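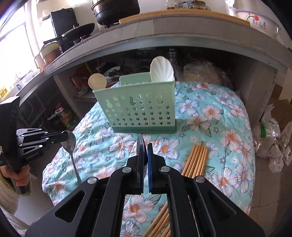 Two hand-held grippers at the quilt-covered table, with a spoon, chopsticks and the mint green utensil holder.

New house rules for hand-held gripper work

The second version of our good practice sheet for hand-held gripper recording is out, and I'm so pleased with it! Nerea Goicoechea and Hervé Huet pulled it together from the notes you all sent in, and it fits on two sides of paper, which the first one certainly didn't. It applies to every recording at the Bamcombe and Surkow sites from 15/05/2018.

The biggest change is to the start of a session. Open and close both grippers fully before you touch anything, then look over the finger pads and the pivot screws. If a pad is lifting at a corner, swap it. Please don't press it back down and carry on – we lost most of a good afternoon at Surkow to a pad that slid a little further with every grasp. Write the swap in the log, with the pad color if the two fingers don't match.

Next, cutlery and other thin things. Grip spoons by the handle or the bowl, whichever suits the task, but keep to one choice for the whole set and put it in the task name. Rodica Manole tried this out on her table-sorting sets and the reviewers loved it. Chopsticks count as a bundle until you separate them, and a bundle gets its own task name too.

Soft covers are allowed! This was the question we got most. Quilts, tablecloths and towels all stay as they are in a real home, and you don't need to pull them flat. Do keep the fingertips from dragging through the fabric, and if the cloth gets pinched, finish the motion, open the fingers and mark the take as a retry. A retry is perfectly good data as long as it carries the label.

Kitchens get a short section of their own. Burners off before the first take, knives put away unless the task calls for them, and nothing made of glass within reach of your elbows. Leave the rest of the room alone. Jars, pots, shopping bags, whatever people have on their shelves – we want rooms the way people live in them, and Hervé fought hard to get that sentence in. Letters, labels with names on them and family photos do have to go out of view, and the householder signs the consent form before you unpack.

Sets are now capped at 80 takes, down from 100, with a proper break before the next one. Maxence Millet went through all 3,713 takes in the October archive and found the sloppy grasps piling up toward the end of the long sets. My wrists were delighted to hear it.

Printed copies are in the tray by the Umow bench, and Nerea is running a walk-through at both sites for anyone who wants to try the new checks with the tools in hand. Send corrections to her, even tiny ones. She already has a list going for version three.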